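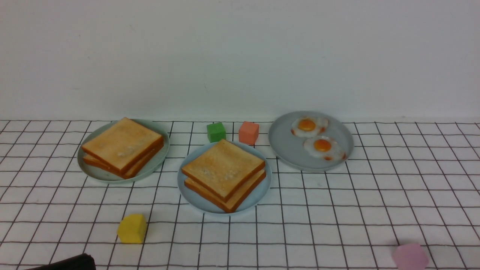

Torkel play sets: how we're doing, April

To: Delphine Achterberg, Prarnel Fund
From: Felicja Rutkowska, Torkel, Pudport

Hi Delphine,

You asked for something longer than my usual three lines, so get yourself a coffee. I've followed the headings from your form where they made sense and ignored them where they didn't (I hope that's okay, the box for "stakeholder landscape" defeated me).

Where we are

The breakfast set is out! Of everything we promised in the application, this was the part I was most nervous about, and it's the part that's furthest along. We now have 16 boxes built and labeled, and all of them have been out to a family or a classroom at least once. The grocery set is maybe half done and the bath time set is still a pile of ideas and a tray of rubber ducks under my desk. More on both of those further down.

For anyone at Prarnel who's new to us: Torkel lends out boxes of pretend play things, each built around one everyday activity, to families and preschool rooms in and near Pudport. A box goes out for two weeks with a short card of things to try, then comes back, gets cleaned and checked, and goes out again. Your grant pays for the boxes, what's in them, and Chaltu's hours.

What's in the breakfast box now

We've changed the contents a fair bit since the list I sent with the application, so let me go through the changes.

The toast stays. Toast is the star, I can't believe how much mileage there is in toast. We'd budgeted for pancakes, waffles, sausages, a whole diner menu, and in the first round of tryouts the children went straight for the toast and stacked it, dealt it out, flipped it, fed it to each other and to a stuffed giraffe. Two slices make a stack and a stack makes a game. So the waffles are gone and there's more bread in each box. Chaltu Mersha wanted to keep the sausages and I lost that argument, so the sausages are in too.

The plates are different colors now. Our first order was all white, which looked lovely and was useless, because half of what we want children to practice is "this one's yours and this one's mine." With a pale green plate and a light blue plate, a three-year-old can tell you which is whose from across the table and will do so very loudly. We went for the soft shades over the bright ones on Abrehet Chala's advice. She's the speech therapist who looks over our cards, and she pointed out that with very bright plates some of her kids talk about the plate and forget the toast. The soft ones still get named (we've had "green," "mint," "toothpaste," and one "dinosaur") and then the play moves on to the food.

All the plates have a raised rim. I'd have called this a minor point back in the winter. It is not minor if you are four and carrying your grandfather's breakfast across a living room.

We've put foam cubes in as well. These weren't on any list. Araba Amegashie had a bag of them left over from her preschool room and dropped a few into a tryout box to fill it up, and they became butter, sugar, cheese, ice, a very small TV. I love them. A thing that doesn't look like anything in particular gives the children who've run through the obvious moves somewhere to go next, and they weigh nothing, and they cost nearly nothing. Every box gets a handful from now on.

The table

I said I'd report on the workroom too, so: the gridded tabletop was a good buy. We do all our laying out and checking on it, up against the plain wall, and the thin dark lines on the white make it much easier to space a set out and see at a glance what belongs and what's wandered in from another box. Chaltu lays the plates along the middle in a row, puts the food on them, and leaves the small stuff toward the front where she can get at it. She's quicker at it than I am by a mile. I tend to start playing.

The one complaint is that the grid makes me fussy. I've caught myself squaring up toast.

What families told us

We've had 47 feedback cards back from the breakfast box, which is more than we had for the whole of the pilot. They're mostly short. A lot of them say some version of "played with it every day," and I'm pleased, but the useful ones are the ones with a grumble in them, so those are the ones I'll pass on.

Quite a few people found our instruction card too busy. We'd squeezed a lot of prompts onto it in small type, and one mother wrote that she'd read it once, put it on the fridge and never looked at it again. Fair! The new card has a handful of prompts in large letters, and the longer notes have gone into a folded sheet for the people who want them. The prompts we kept are the ones parents said they really used:

Who wants toast? Ask everyone in the room, toys included.
One slice or two?
Swap plates with somebody.
Make a tall stack. Make it a messy one.
Uh-oh, this one's burnt. What should we do?

The burnt one was Abrehet's and it's everybody's favorite. There's something about disaster at breakfast that gets a quiet child going. Araba tells me it ran for an entire morning in her room and ended with the fire department being called out to a piece of bread.

A few families asked for cups. I'd left cups out deliberately as I was worried about children filling them with real juice and pouring it over everything else in the box. I've changed my mind. They'll fill something with juice whatever we do, and a breakfast with nothing to drink did feel a bit mean. Cups go in with the next order.

Two families asked whether they could buy the box. We don't sell them, and I don't want to, but I'd like to talk to you about a small printed guide on putting one together from what's at home. I think it could be done cheaply and I've started jotting down what would go in it.

Money

The full spreadsheet is attached separately, so this is just the bits that might make you raise an eyebrow.

Mansilla, who supply the boxes themselves, put their prices up between the quote and the order. Not wildly, but enough that we came out $200 over on that line. I've covered it from the waffle money (see above, the waffles died for a good cause). No change to the total.

The white plates are a sunk cost, I'm afraid. I'd rather tell you than have you find them in the inventory. They aren't wasted though: they're going in the grocery set as the top of a pretend deli counter, and Chaltu has been trying them out with sticker dots along the rims for a shape sorting game that I suspect is going to be better than what we had planned.

We've spent less on cleaning supplies than I'd allowed. I'd like to move what's left over to replacements, mostly for small food, which goes missing constantly. Could you let me know if that needs a form? If it does, please send me the short one.

What hasn't gone well

Returns are slow. A box that's meant to be out for two weeks often drifts to three, and then the next family is waiting and I'm on the phone apologizing. I don't want to bring in fines. Most of the late ones are late because the person borrowing doesn't drive and our drop-off hours are at a silly time of day for them. We've started taking boxes back at the preschool door at 8 in the morning, thanks to Araba, and so far that's been popular. I'll have proper numbers on it next time.

Checking boxes back in takes longer than I told you it would. I'd written ten minutes in the application, and I think I must have been imagining a box with nothing in it. Every piece gets wiped and looked over, and then there's the chasing around after whatever's missing. Chaltu is going to try a contents picture glued inside each lid so that families can match things up before they bring the box back.

And I was late starting the grocery set. That's on me. I kept fiddling with breakfast.

Next

The grocery set should be ready for tryouts by the end of next month. We've got the bags, the produce and a cash drawer that dings, and we're still hunting for a scale that can survive being stood on. Bath time will follow over the summer. I'd like to have Abrehet write those cards from scratch, as her prompts have consistently done better than mine, and that would mean a few more paid hours for her. I think we can find them inside the current budget but I'll check with you before I promise her anything.

I'd also really like to get the breakfast box in front of some older relatives. We've heard from several grandparents who enjoyed it more than they'd expected to, and one of them wrote us a whole page, both sides, on how her grandson makes her sit down and be served. She gets toast on the blue plate. She isn't allowed the green one.

Come and see it all if you're passing through Pudport. I'm in the workroom most mornings, and there's always a set laid out if you'd like breakfast.

Felicja

P.S. You asked whether the name on the lids could be bigger. Yes, the next batch from Mansilla will have Torkel on the top and Prarnel Fund on the front, and I'll send you the proof before they print.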